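Storing markers and pens on a work table: cup or tray?

Sesau Community Help > Workshop and Craft Room > Storage and Layout

Posted by barrios_bench
Viewed 1,088 times

I'm setting up a shared work table and want a fixed arrangement for markers. The table has a white top, and I keep a sheet of brown kraft paper over most of it to catch ink and cutter marks. At the end of each session the markers are all over the paper and have to go somewhere.

At the moment I have a shallow plastic tray with sloping sides and a few plastic measuring cups, the translucent kind with graduations on the side. The total is 47 markers, mostly water-based with fiber tips, plus a few dry-erase ones. The barrels are all close to the same diameter.

What I need to know:

Is upright storage in a cup bad for the tips? I have read both yes and no.

Will a light plastic cup stay up when it is full, or does it need weight in the base?

Is it worth keeping the tray at all, or should everything go in cups?

I don't want a drawer unit. The table gets cleared and moved to the wall at 7 in the evening, so whatever I use has to be carried in one trip.

Edit: the paper is taped at the corners, so it does not slide.

3 replies

trasemora_tools
Marked as helpful

Taking the tips first, because that decides the rest.

Water-based fiber-tip markers are fine upright for the length of a working session. For long storage, horizontal is the safe default for everything. Ink in a fiber reservoir moves slowly under gravity, so a marker stored cap up for months can write dry at first, and one stored cap down can flood. Dual-tip markers should always lie flat. Dry-erase markers should also lie flat, or cap down if you have no room. Cap up lets the pigment settle away from the tip and you get a pale line.

On stability: a measuring cup is tapered, wider at the rim than at the base, so the footprint is smaller than it looks from above. Markers are also taller than most small cups, and a full cup has a high center of gravity. Two ways around that:

Put fewer markers in each cup. Stop when a new one no longer drops to the bottom under its own weight. If you have to push, the cup is too full, and pulling one out will lift its neighbors.

Add weight. A layer of steel washers or clean aquarium gravel in the base works. Cover it with a disk of felt or the caps will pick up grit.

I would keep the tray. Use it as the landing place during the session, then sort from the tray into the cups. Sorting straight off the paper is slower because round barrels roll, and the raised rim of a tray stops that. The tray is also your answer to the one-trip problem, provided the cups fit inside it. Measure the flat floor of the tray, not the outside of the rim. With sloping sides you lose usable width all the way around.

Lower each marker in vertically and let go when it touches the bottom. Dropping them in at an angle is how light cups get tipped, especially when the first one goes into an empty cup. The first two should go on opposite sides.

The graduations are no use for this, but translucent walls are. You can see barrel colors through them without lifting anything out.

zindeo22

just use a mug. heavier, costs nothing, everyone has too many. I've had pens in one for years and never had a problem with tips

quietcorner_layout

Agree with most of the long reply, with one correction and one addition.

Gravel is a poor choice if the cups are ever going to be used for measuring again. It scratches the inside and the marks hold pigment. Washers in a small zip bag give the same weight and come out clean. A mug does solve the weight problem, but you can't see into it, and several mugs in a tray are heavy to carry.

The addition concerns the paper. Kraft paper lifts slightly along the fold lines when it comes off a roll or out of a packet, and a light cup standing on a fold will lean. Stand the cups on a flat area, or flatten the sheet with a cool dry iron before you tape it. Also keep the cups and the tray far enough apart that your sleeve does not cross one to reach the other – mine are a hand's length apart, cup on one side and tray on the other, with the paper running under the working area.

For the dry-erase markers, leave them in the tray permanently. They lie flat there and you don't have to remember which ones they are.
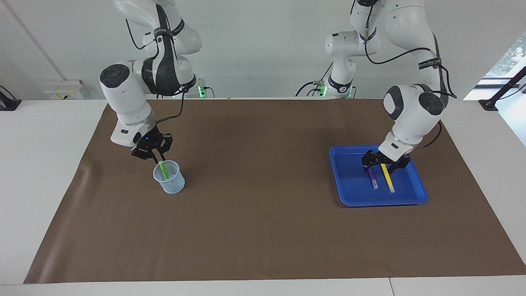 Green marker standing in a measuring cup on brown paper, blue tray to the side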